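From: Abla Kassab
To: storken-users
Subject: Re: [storken-users] Banding on matte surfaces after flat-field correction

Bo-ram Hong wrote:

> I'm testing Storken for a small catalog job (matte tabletops, shot
> under two diffuse panels). After flat-field correction I still get
> visible steps in the soft shadows, mostly in the darker third of the
> tonal range. The uncorrected files look smooth. I have tried raising
> the smoothing radius from 12 to 70 and it made the steps wider but
> did not remove them. Output is 8-bit. The reference is one exposure
> of a white card. Is this a bug in the correction stage, or am I
> feeding it something wrong?
>
> Also, the shadow density preset was made for the older Gasley
> profiles. Is it still safe to use?

Bo-ram,

I don't think it's a bug. Two separate things are probably adding up, and the smoothing radius affects neither of them directly.

First, the order of operations. In the default chain Storken applies the tone curve, converts to 8-bit, and then divides by the reference. The division stretches the dark corners by whatever the light falloff was. If a corner is at half brightness, its code values get doubled, and every second output level is empty. On a textured subject you would never see it. On a plain matte surface with a wide shadow gradient, each missing level becomes a contour line.

The fix is to move the correction ahead of the tone curve and keep everything in 16-bit until export. In the chain file, put "flat" before "curve" and set "depth" to 16 on both. The linear order is also the correct one mathematically, as the falloff is a multiplier on light and the curve is not.

Second, the reference. A single exposure carries its own noise, and that noise is divided into every corrected file as a fixed pattern. It interacts with the rounding and makes the steps look ragged. Average several exposures of the card. I use 11, with the card shifted a little between each so that its surface grain also averages out. Going to 100 gave no improvement I could measure on our setup.

A low-contrast surface of this type is the one to test with:

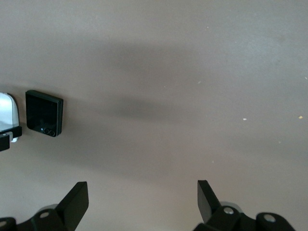
1. Checking for missing levels

Open the histogram of the corrected file at full resolution. Do not use the preview histogram, which is binned and hides the problem. A comb pattern with regular gaps means the stretch happened after quantization. A continuous histogram with visible steps on screen means the file is fine and your display path is limiting you. Check the second case by viewing the file on another machine before changing anything.

2. Checking the reference

Divide one card exposure by the averaged reference. You should get uniform gray with fine random noise. Any large-scale gradient left over means the lights moved or warmed up between exposures. Let the panels run for a while before you shoot the card, and shoot it at the same aperture as the job. Falloff changes with aperture, and a reference taken wide open will overcorrect the corners of a stopped-down shot.

3. Dither on export

Even with a clean 16-bit chain, the final drop to 8-bit can show contours in a very shallow gradient. Turn on "dither" in the export block. The default amplitude of one output level is enough. Turn it off for masks.

On the smoothing radius: it acts on the reference only. Raising it removes card grain, but at 70 it may also begin to flatten real falloff near the edges. I would put it back to 12 once you have an averaged reference.

On the preset: the Gasley profiles assume a different black point. The preset will load without a warning, but it lifts the shadows before the correction runs, so the division is then applied to the wrong values. Use the Mavromatis set if you need a preset, or leave the field blank. Edard keeps a patched copy of the old one, but it has not been merged and I have not tested it against the current release.

If the comb is still there after reordering, please post the chain file and one uncorrected raw. Screenshots won't help, as the list archive recompresses them.

Abla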